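Session 4: Working out what a gripper project will cost

Welcome back, everyone! Last time Rhona Innes took us through the Flerkbridge quotes, and I promised we'd get to the dull bits (my favourite bits, I'm afraid). Start your budget with the job you want done, say sorting spoons and chopsticks at a kitchen table, and only then look at the price of a hand-held gripper.
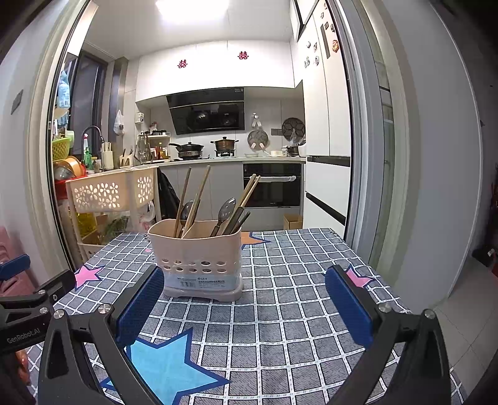
Spare finger pads are the line people forget. Put down £19 a set and allow for 13 sets over the year, then add £300 for storage and £400 for repairs, and do please keep those two apart on your sheet.

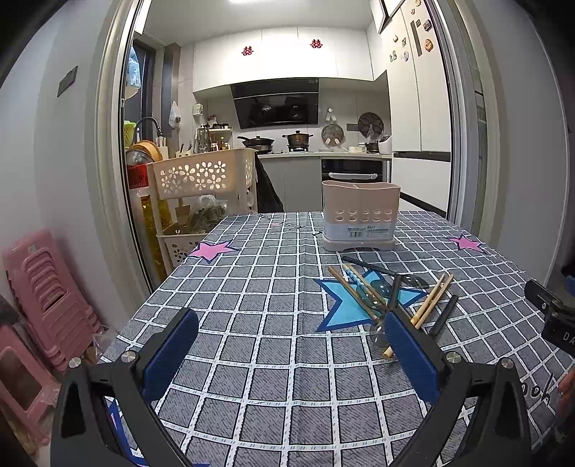
Staff time comes next, and it's nearly always bigger than the kit! Use the Zetgate hourly rates from the June sheet, and bring your draft along next session, however scruffy it looks.

Kenneth Moffat, Sutherland short courses | Contact the course office | Back to top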